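Glass partition (office)

A glass partition is an indoor wall made mostly of glass, used to close off one part of an office from the rest while still letting light, and a fair bit of the life of the place, pass through. It doesn't usually hold anything up. The weight of the building is carried elsewhere, by columns and outer walls, and the partition simply stands between floor and ceiling and does the quieter job of saying where one room stops and the next begins. Glass partitions are found in offices of every size, and also in libraries, clinics, banks, schools and the sort of council building where you take a number and wait your turn.

The meeting room is the classic use. A group of people who need to talk without bothering their neighbours can shut the door and carry on, while anyone walking past can see at once whether the room is taken. Small private offices, phone rooms and quiet rooms are often built in the same way.

Contents
1 Name
2 Background
3 Parts
4 Straight and curved walls
5 Blinds and other coverings
6 Sound
7 Desks and the space outside
8 Cleaning and care
9 See also

Name

The words used vary a good deal from one workplace to the next. Builders and fitters tend to say "partition" or "glazed partition", while the people who work beside one are more likely to say "the glass wall" or just "the glass". A meeting room with glass on several sides is commonly called a fishbowl, sometimes fondly and sometimes not. In older office plans the term "borrowed light" also turns up. It means a window set in an inside wall so that a room with no outside window of its own can share the daylight of the room next door, and it's a lovely old phrase that deserves to be heard more often.

Background

Screens with glass in their upper half were common in shops and counting rooms long before anyone thought of the open-plan office. The lower half was timber panelling, the upper half was glass, and a manager sitting behind it could look out over the floor. When offices grew larger and deeper, with many desks a long way from the nearest outside window, solid inner walls became a nuisance, as they left the middle of the floor gloomy and needed lamps burning all day. Full-height glass answered that neatly enough, and as larger sheets of safety glass became easier to buy it spread from the grander head offices to quite ordinary ones.

The Granthorpe library annexe is a homely case of the change. Its staff room was first walled with plasterboard, and the long work table outside it sat in shade from lunchtime onwards. The plasterboard came down one September and glass went up in its place, with blinds added later once the staff had found out what it was like to eat a sandwich in full view of the reading room.

Parts

A typical glass partition has a track or channel along the floor, another at the head where it meets the ceiling, and the sheets of glass between them. Upright bars called mullions may stand where one sheet meets the next. They stiffen the wall and cover the edges of the glass, and they may be broad or very thin depending on the height of the wall and the taste of whoever ordered it. White, black and plain metal are all usual colours. Some partitions leave the mullions out altogether and join the sheets with a clear strip, which looks very clean but gives the eye less to hold on to.

The glass itself is normally toughened or laminated. Toughened glass crumbles into small blunt pieces if it breaks, and laminated glass has a thin layer in the middle which holds the broken pieces together. Doors may be framed or frameless, hinged or sliding. A sliding door saves floor space, though it generally lets more sound through than a hinged one that closes against a seal.

Straight and curved walls

Most glass partitions are straight, being cheaper to make and easier to put furniture against. A curved wall is chosen where a sharp corner would stick out into a busy walkway, or where a room sits in the middle of a floor and people have to flow around it on their way to somewhere else. The curve may be a true one, made with bent glass, or it may be built from flat sheets set at a slight angle to one another, with the mullions hiding the change of direction. From a few steps back the two can be hard to tell apart.

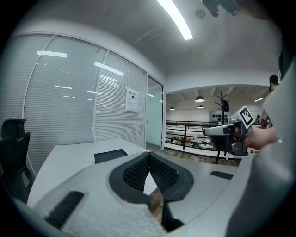 A curved glass partition with thin white mullions and white horizontal blinds, across from a white desk.

Curved walls ask for a bit more thought inside the room as well. A square-cornered cabinet pushed up to a curve leaves an odd sliver of floor behind it, and that sliver will collect pens, cables and the backs of earrings for years. Round or oval tables sit more happily. At the Deltstead offices the meeting table was cut with rounded ends for this very purpose, and visitors seated at either end can get up and reach the door without everyone else having to tuck their chairs in.

Blinds and other coverings

Glass on its own gives no privacy, so a covering of some sort is nearly always wanted sooner or later. The main kinds are as follows.

Horizontal blinds, also called venetian blinds, have thin slats that tilt on cords. They're well liked because they can be set part of the way, so that light comes in over the slats while the view is broken up. White is the common choice in offices, being light and agreeable beside almost anything. The blinds are usually hung inside the room, where the people using it can work them. On a curved wall they are hung in separate lengths, one to a panel, as a single long blind can't follow a bend.

Vertical blinds hang in strips from a rail, and the rail can be made to follow a gentle curve. They swing a little when the door opens, and some people find this restful and others can't stand it.

Frosted film is stuck to the glass, often as a band across the middle at seated eye height. It needs no cords and no dusting, but it can't be opened when you'd like to see out.

Curtains are less common in offices, though they've crept back in lately, partly for their softening effect on sound.

Where there is no film or blind, a row of dots or a stripe is often put on the glass so that people don't walk into it. Anyone who has done so once, with a full cup of tea, will understand the wisdom of the stripe.

Sound

Glass is hard and smooth, and voices bounce off it. A room with glass on several sides can sound harsh and echoey even when it looks calm, and speech in it may be tiring to follow over a long meeting. Carpet, padded chairs and a soft ceiling all help. Blinds help only slightly, whatever the brochure says.

Sound getting out is a separate matter. It escapes mainly through gaps: under the door, at the head of the wall, and above the ceiling tiles if the partition stops short of the floor above. Double glazing with a wide gap between the sheets does better than a single sheet. Thaler, a small fitting firm, tests its finished rooms by having one fitter read the newspaper aloud inside while another stands outside with a notepad, a modest method that customers seem to enjoy watching.

Desks and the space outside

The floor just outside a glass-walled room is usually given over to shared desks or work tables. Light-coloured tops are popular there, as a white desk throws light back up and keeps the area from feeling like a corridor. A clear gap should be left between the desk edge and the glass for people to pass. The Flidbridge fit-out guide, a booklet still handed round among office managers, asks for 900 millimetres at the least, and more where a door opens outwards.

People seated facing the glass can find the movement behind it distracting. Turning the desks side-on is a simple cure, and closing the blinds is simpler still.

Cleaning and care

Fingerprints gather around the door handle and at the height where people lean. A soft cloth and a mild glass cleaner will shift them, with the cleaner sprayed on the cloth and kept well away from the track. Blinds want dusting with the slats tilted first one way and then the other, working from the top down. A slightly damp cotton sock worn on the hand is an old favourite for the job and does it beautifully. Tape left on glass for a long time leaves a gummy mark, which warm soapy water and patience will usually bring off.

See also

Borrowed light
Meeting room
Mullion
Open-plan office
Venetian blind

This page was last edited on 2 November 2022.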